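主题:Re: [操作规范] 桌面抓取作业守则第5版征求意见
阅读时间:4分钟
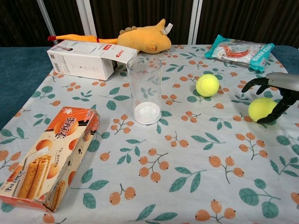
各位好:

Harish 转来的第5版草稿我看完了,先引他的原信,再逐条说。

> 发件人:Harish Rajput
> 日期:2018年11月18日
>
> 各位,第5版主要改了三处。
> 3.2 每轮开始前,台面物品须按“刚性、柔性、易变形”登记,登记表由 Likstead 那边统一保存。
> 3.4 夹爪闭合前,操作员须口头确认目标物。
> 4.1 桌布、台面及背景须“保持一致”,不一致的轮次作废。
> Nermin 认为 4.1 可以直接执行,Yoshinori 有保留。请大家六月的旧版就不要再用了。

先说 3.2。三个类别写在纸上很整齐,拿到桌上就麻烦。网球算刚性还是易变形?橡胶鸡玩具呢?蛋卷纸盒边角已经有点皱、有点破了,还按新纸盒登记吗?白纸盒的盖口敞着,夹爪从盖口那侧进去和从另一头进去,完全是两回事,表上却只有一个格子。我宁可要求写清物品当下的状态,类别可以不要。

透明塑料杯更该单列。隔着杯壁能看见桌布花纹,杯底还有白色的东西,草稿里对透明物和盛有内容物的容器一个字没提。旧版至少有半句“容器应注明是否为空”,不知道为什么删了。

3.4 我反对。口头确认在 Flercombe 试过,编号到1009的那批记录我翻了其中500条,确认语几乎都是同一句“目标正确”,说的时候人未必在看目标。这种条款只能让记录好看。真要防止抓错,不如规定目标物与相邻物的最小间距,由夹爪张开的宽度来定,量得出来,也查得出来。

4.1 的“一致”是跟什么一致?跟上一轮,还是跟基准照片?桌布没铺到的地方露出一条深色台面,算不算不一致?布推歪一点呢?Yoshinori 的保留我赞成。没有容差的要求,最后就是谁验收谁说了算。Jollo 那边如果真按字面作废,恐怕剩不下几轮。

另外,草稿附录说本守则“参照通行安全标准”,没写哪一份、哪一条。请补上出处,补不上就把这句删掉。

我不反对出第5版,但照现在这样我不会签字。Kamonchanok,3.2 的表格是你起草的吧?方便的话把底稿发到列表里,我直接在上面改。

Songül Uçar

> Nermin Kırmızıgül 写道:
> 4.1 先执行,有问题再补,不然又要拖。

Nermin,第4版也是这么说的,容差到今天还没补。

本站使用 Cookie 以改善浏览体验。继续浏览即表示同意。[接受] [设置]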